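Murnent Tabletop Arm Kit
Built and sold out of our shared workshop in Storkberg

Price: $242, plus shipping
In stock: 17 kits
Ships in: plain brown box, with all the screws bagged by step

Hi, I'm Romana, and this is the little arm I wanted to buy a couple of years ago and couldn't find. Everything cheap was a wobbly toy, and everything good cost more than my car is worth, so I started cutting parts on the shop saw and kept going (my bench mates have been very patient). The Murnent is what came out of that. It bolts or clamps to any table up to 40 mm thick, it runs off one power brick, and it picks up small household stuff and puts it where you want it. That's all it's meant to do and I love it.

What you get

The arm itself, in five sections, with the joints already greased
Two-finger gripper with soft rubber pads, plus one spare set of pads
Table clamp
Power brick and a USB cable
Controller board with the software already loaded
Printed build guide, 16 pages, with big pictures
Hex keys, so you don't have to go digging for yours

What you don't get is a computer. Any laptop from the last several years will do. You also don't get a camera in the box. The arm works fine without one if you teach it positions by hand, but the sorting program needs one, and a plain webcam on a stick is all I use.

Putting it together

Set aside an afternoon. If you've built flat-pack furniture without crying you can build this. The one fiddly part is step 6, where the elbow cable has to go through the upper section before you close it up. I've done it backwards more times than I want to say! Leave the clamp loose until the very end, then swing the arm all the way left and all the way right by hand, and only tighten once it clears everything on both sides.

The wrist used to come with a Kudent bracket. I switched to one Ji-hoon Yook drew for me, and every kit since February has it. It's a touch heavier but it doesn't twist when you grab something off center. If you have an older kit, write to me and I'll send the new bracket for the price of postage.

Setting up a place to work

My own setup is a white table, something to drop things into, and plenty of bare tabletop next to it. For the drop spot I like a basket with a wide mouth. Baskets are forgiving: the arm can be a finger's width off and the thing still goes in. A narrow base is fine as long as it doesn't slide, and a shallow tray underneath gives you an outline to put it back to when somebody borrows it.

Two things to watch for. Deep baskets get dark inside, so if you want the arm to take things back out again, put a lamp on the side where the camera is. And measure to the highest part of the rim before you set the travel height. Handmade rims go up and down, and the gripper will find the high bit every time. I give mine three fingers of clearance and slow the arm down for the last stretch.

Questions I get a lot

Can it lift a full mug? No. An empty one, sure, if the handle is facing the right way.

Is it loud? It hums. I run it while I'm on the phone.

Does it fit the Šimko rail? Yes, with the adapter plate, sold separately. Take the clamp off first.

Can I pick one up in person? Please do. I'm at the workshop most evenings, and I can run the arm for you before you pay. Write first so I can clear the bench.

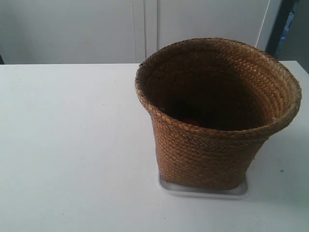

Woven basket on its tray, with the left side of the table kept clear.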